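Subject: Re: [league-tech] Shot clock resets and the table software
Date: Tuesday, August 5, 2025

On the reset question, the answer depends on which version of the table software your gym is running. Quoting the relevant part of the earlier message:

> At Purncombe we had three possessions in the second half where the
> shot clock went back to the full count after an offensive rebound.
> The operator says she pressed the short reset each time. The log
> shows a full reset each time. Is this a training issue or a fault
> in the console? We also lost the clock entirely for one possession
> when the horn sounded during a reset.

It is a fault in the console settings, and we had the same thing at Horholm in February. The short reset is only active if the "rebound value" field is filled in before the game file is opened. If the field is blank, the console treats both buttons as a full reset and logs them that way. Nothing on the operator's screen shows that the field is blank. Entering a value after the game file is open has no effect until the file is closed and reopened.

The order that works for us:

Power on the console and wait for the self-test to finish.
Open Settings, then Timing, and enter the rebound value as 20.
Save, and go back to the main menu.
Open the game file.
Press the short reset once with the clock stopped and check that the display reads 20.

The last step takes a few seconds and should be done before warmups end, with an official watching if one is on the floor.

The lost clock is a separate problem. The horn relay and the display share one line on the older cable, and a reset sent while the horn is sounding gets dropped. The newer cable has separate lines. If you have the older one, the operator should hold the reset until the horn stops and then release. The display will be late by less than a second, and the officials can correct it if they think it matters.

For the games already played, I would not try to rebuild the possessions from the log. The log keeps the last 600 events and then overwrites from the top, so a game with a lot of fouls and substitutions may be missing most of its first quarter. If a result is under protest, copy the log to a drive before the console is used again. Otherwise note the fault on the score sheet and leave it there.

Two items still open on my side:

Diệp gym has the newer cable but an older display, and I have not tested that pair.
Zemosthorpe reported a full reset with the field filled in correctly. I need the software version and the log from that game before I can say anything about it.

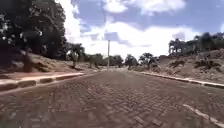

If anyone else has seen a full reset with the value set, send the version number from the About screen along with the log - the version printed on the case is for the hardware and does not help. Logs can go to the list as plain text.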